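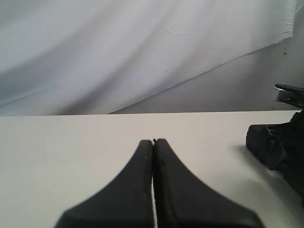

The road to Jondale climbs for the last few miles, and the house is on the left just before the top. I drove past it the first time. There is no sign, only a mailbox with the name Teshome painted on it, left over from the family that owned the place before Efa Gethin bought it with the money from her second novel.

Gethin wrote all of her later books here, five novels and the stories collected in "Skovow." She is not widely read now. Two of the novels are out of print, and the college bookstore where I first found her has turned the fiction shelves over to sweatshirts. But people who like her tend to like her very much, and each August a few of them come up the hill and knock.

Robel Gidey usually answers the door. He rented the upstairs room from Gethin during her last years, typed her letters when her hands got bad, and stayed on after she died. He made me coffee and let me wander. The kitchen is yellow. The stove is the one from "The Salt Year," with the burner that has to be lit with a match, and he lit it with a match.

"People want to see the desk," he said. "She didn't use the desk much. She wrote at this table, or in bed."

The desk is in the front room anyway, under a window that faces the road. Gethin kept her bills in it. The bedroom has over 3000 books, stacked on shelves that her brother built and then, when those filled up, along the baseboards. Most are novels. There is a row of seed catalogs and a long run of railroad timetables, which will make sense to anyone who has read "Rernen," where half the plot hangs on a missed connection.
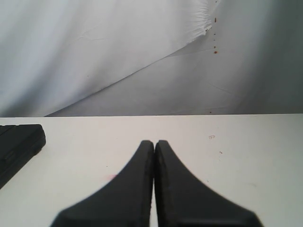 The manuscript of "Rernen" is kept in a flat box in the hall closet. Gethin typed it single spaced on both sides of the paper, and then wrote between the lines in pencil, so that some pages are close to solid gray. Gidey has learned to read them. I had trouble. On the worst page the two columns of handwritten additions run down the middle side by side, nearly touching, like those two black gripper fingers with only a very thin sliver of light between them. Both columns are versions of the same scene, the quarrel on the platform. In the left one the sister gets on the train. In the right one she stays. The printed book uses the left, with one line carried over from the right, and I had read that line many times without guessing that it came from a different ending.

Marin Begović, who is editing the letters, has been through the box twice. He has found 134 letters so far, most of them to the novelist Mesfin Ambaye, and he expects to find more. The two writers met once, at a lunch in the city, and did not get along. Then they wrote to each other until she died.

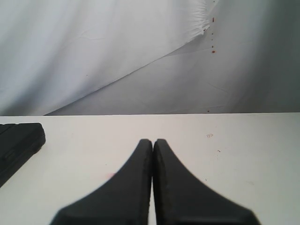
Gripper fingers, nearly touching at the tips.

The letters are mostly about work. Ambaye complains about his publisher and Gethin complains about the plumbing. She asks him what a man would carry in his coat pockets on a night train, and he sends back a full page. She used four of the items. In another letter she tells him that she has cut a chapter she spent the whole winter on and that she feels fine about it. The next letter, sent two days later, says that she does not feel fine about it.

I asked Begović whether the cut chapter had survived. He said a few sheets of it might be in the box, but the page numbers don't match anything else, and he would like another year before he says so in print.

Not everyone on the hill cares about the books. Fuad Tilahun has the farm next door and knew Gethin for most of his life. He has read one of her novels, the one with his barn in it. He said she got the barn right and the cows wrong. She used to walk over in the evening to buy eggs and would stay to talk about prices, and he never had the feeling that she was taking notes, though clearly she was. 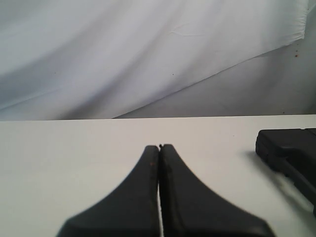 The two fingers side by side, flared at the base.

She was 80 when she died, with a sixth novel under way. Gidey has the 40 pages she finished. He let me read them at the kitchen table while he went out to see about a fence. They are about a woman who inherits a house from someone she doesn't remember meeting. The typing is clean, with hardly any pencil, and the last page ends partway through a conversation about a key.

When he came back I asked if they would be published. He said Begović thinks they should go in at the back of the letters, and that he hasn't decided. Then he put them in the drawer with the dish towels, where she had kept them, and walked me out to the car.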